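From: Delia Mihăilă
To: Perioperative Staff List
Subject: Re: Suturing practice and the automation pilot, staffing questions

Dear colleagues,

Thank you to everyone who wrote in after the August notice. I have gathered the points on the Tumwood skills laboratory into one reply, and Lucie Paquette's message is quoted in full at the end. The material below concerns suturing with the robotic instruments, the task on which most of the comments turned.

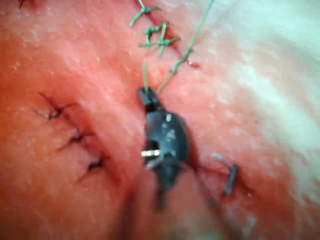
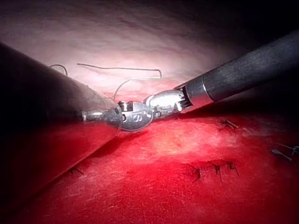
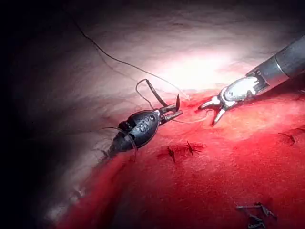
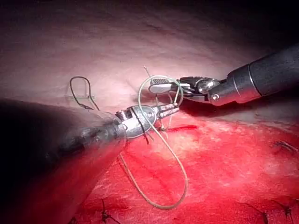

Suture thread and earlier stitches in tissue, all four views.

Will the pilot reduce the number of scrub positions on the practice roster?

The roster stays at 16 positions through the end of the pilot. Any later change must go through the usual staffing review, with written notice to this list before it takes effect.

The pilot covers repeated practice passes only. The Fasonik software may propose and carry out a needle pass while a trained operator sits at the console with authority to stop it at any time. Tying, cutting and inspection of the finished line remain with the operator. The software has no part in patient care at this site, and a separate approval would be required before that could be discussed.

Several duties will change. Scrub staff will record each interrupted pass on the new log sheet, giving the time and the reason in a few plain words. Bench preparation moves from the afternoon shift to the morning shift. Instrument counts are unchanged and remain a two-person task.

Training time is paid. The introductory module has been completed by 49 staff members, and a second round opens at Hotetari when the room there has been refitted. Staff who prefer to remain on manual benches may say so to their supervisor. That preference will not be entered in an annual appraisal.

On the matter of the logs, they are kept by session and bench number. Names of operators are removed before the sheets leave the laboratory, and supervisors will not receive individual totals.

Further comments may be sent to this list or to me directly.

Delia Mihăilă
Perioperative Education Office

On an earlier date, Lucie Paquette wrote:

> Dear Delia,
>
> The notice states that 384 practice passes are planned for the first phase and 2000 for the whole pilot. The afternoon team would like to know who will be present for these and whether the scrub roster will be cut once they are done.
>
> We also ask that the logs not be used to compare one operator with another. Newer staff learn by doing the slow passes themselves, and some are concerned that bench time will go to the software first. Could a fixed share of each session be reserved for them?
>
> Regards,
> Lucie Paquette

P.S. to Lucie's last point: the first half of every session is reserved for manual practice, and the booking sheet has been corrected to show it.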